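Why Offices Have Lights in the Ceiling

Look up the next time you visit a grown-up at work. In many offices the lights are long boxes set flat into the ceiling. Most of them are fluorescent lights.

A fluorescent light is a glass tube with a little gas and a tiny bit of mercury inside. When electricity goes through the tube, the mercury gives off ultraviolet light. Your eyes can't see that kind of light. The inside of the glass is coated with a white powder, and the powder soaks up the ultraviolet light and glows. The glow is what you see.
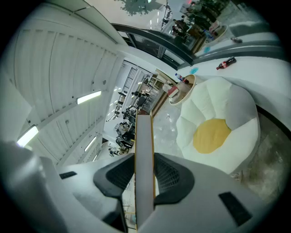
Lights are spread out across a ceiling so that one person's desk is not bright while another person's desk is dark. If there were only one lamp in the middle, people near the walls would work in shadow. Windows help too, but the sun moves and clouds get in the way. In October it can be dark before everyone goes home.

Some ceilings are made of long, narrow panels called slats. Slats are often hung below the real ceiling. The space above them can hide wires and pipes. White is a common color for ceilings, as it bounces light back down into the room.

Try this at home. Hold a sheet of white paper near a lamp, then hold up a sheet of black paper. Which one makes the wall next to it brighter?

Words to know
Fluorescent: glowing after taking in another kind of light
Slat: a long, thin strip

Written by Constanza Echeverría
16 Jul 2021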